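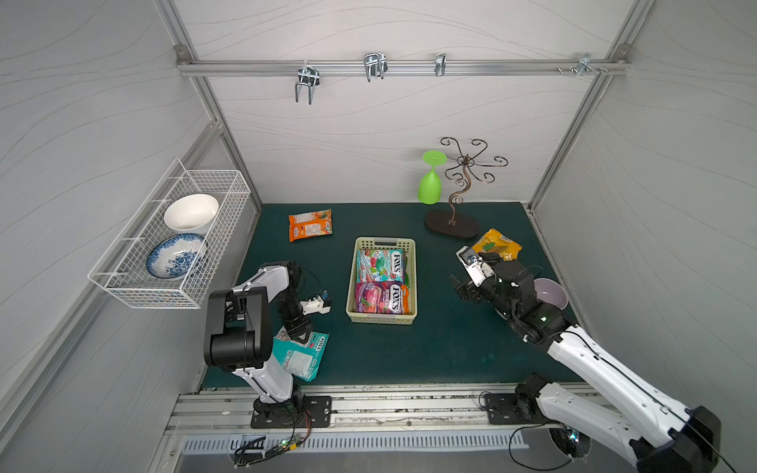 Yaroslav Sydorenko
Set-up guides, Zanalberg

Section 4. Hanging rail and wire basket
Jadulix wall storage, Barneck and Sebastian kits
Updated August 2026

Read section 3 first if the wall isn't marked out yet. Rail goes up before the basket. Always.

You need: drill, level, pencil, screwdriver, the screws from bag C. Bag D is for brick only.

1. Find the studs. Mark them in pencil, low, so the rail covers the marks.

2. Hold the rail against the wall. Level it. First bracket at one end, screws finger tight.

3. Check level again, then second bracket. Now tighten both ends.

Caution: no power driver on the last few turns. The heads strip and we cant send single screws, only a full bag (part 179).

4. Pull down on the rail with both hands. Any movement, stop. Take it off and go back to step 1.

5. Slide the hooks on. Leave 40 mm between neighbors, more if you're hanging pans. Wide hooks near the brackets, small ones wherever.

Note: Sebastian kits sold before last September have the older end caps. Hooks must go on BEFORE the second bracket, so swap steps 3 and 5.

6. Basket. Pick a side wall or the back, either is fine. Hook it on by the upper rim and press down till it sits flat.

7. Load it bottom first, heavy things at the back. Jars, cloths, wraps, whatever. Nothing sticking out past the front at head height.

Caution: not over a stove. Not over a crib. Not in a shower, the coating wont take it.

Cleaning. Damp cloth, mild soap, dry it off after. No scouring pads. Rust spots on the wire: dry brush, then touch-up paint, 200 ml can, one can does teh whole kit several times over.

Moving house? Take the basket off first, hooks next, rail last. Tape the screws in a bag to the back of the rail. Fill old holes before you re-drill, and keep new ones well clear of them.

Drawer inserts are in section 5.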